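Re: [obits-records] Undated burial entries in the Brombridge registers

Abhishek Mishra wrote:
> The index gives 2,732 burials for the period. I can match only
> 1,707 to a newspaper death notice. Is the rest a fault in the
> index, or were notices never printed?

Mostly the latter. A notice had to be paid for, and many families did without. I checked the January pages against the sexton's book and found 109 entries with a plot number but no date of burial.
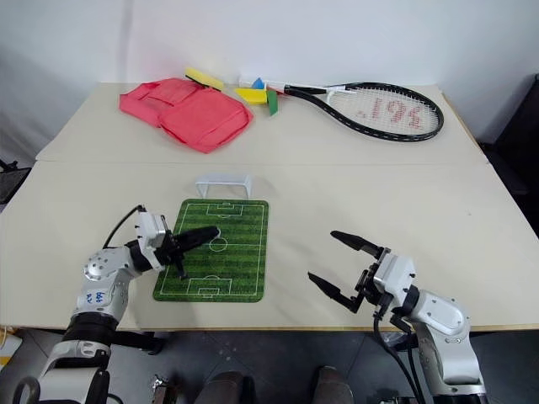
Small football pitch mat on the tabletop.

The Zapata plot is a separate problem. The death notice names the church but says "interment private", and the register has the surname alone. Please don't merge it with the later Zapata entry until the forenames are known.
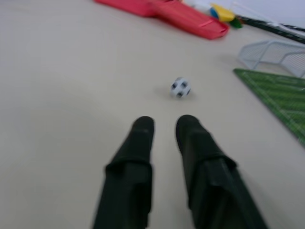

Posted by Fredy Henao to obits-records

On the format: keep date of death and date of burial in separate columns. The old index used one column for both, and in almost 3 per cent of rows the wrong date was carried over.

Where a notice and the register disagree, enter both

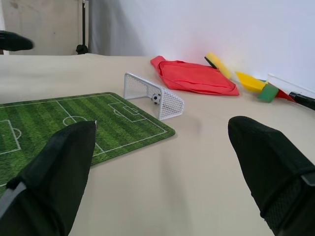 and put the source code after each. Leave the age blank if it appears only in the notice. I will send the corrected rows for surnames A to F when they are done.

Fredy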